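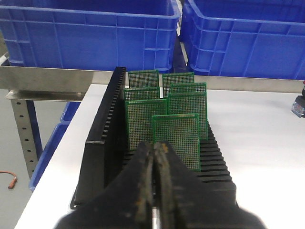

Dramovano, September

Category: Website Services / Email Marketing

Nolten Newsletter Service

The Nolten Newsletter Service allows small organisations to write, schedule and send email newsletters from a single account. It is supplied by Belkadi and may be used with any existing website.

Each account includes a sign-up form, a set of page layouts and a monthly report showing how many readers opened each message and which links they followed. Addresses that can no longer be reached are removed from the list after two failed deliveries. Every message carries an unsubscribe link, and this cannot be switched off.

The standard plan covers lists of up to 3353 addresses and six separate newsletters. Customers with longer lists should apply for the extended plan – the sales office will confirm the price in writing. Existing lists may be imported from a spreadsheet, provided that the readers concerned have agreed to receive mail.

Telephone support is open on weekdays and on Saturday until noon.

Comments

Melati Tambunan
Does the sign-up form work on a Sesano site? Ours is quite old.

Ashraf Ashour
Yes, we run it on one. You paste the code into the footer.

Siham Ait Brahim
Import went well but our column headings had to be renamed first. Reports are clear.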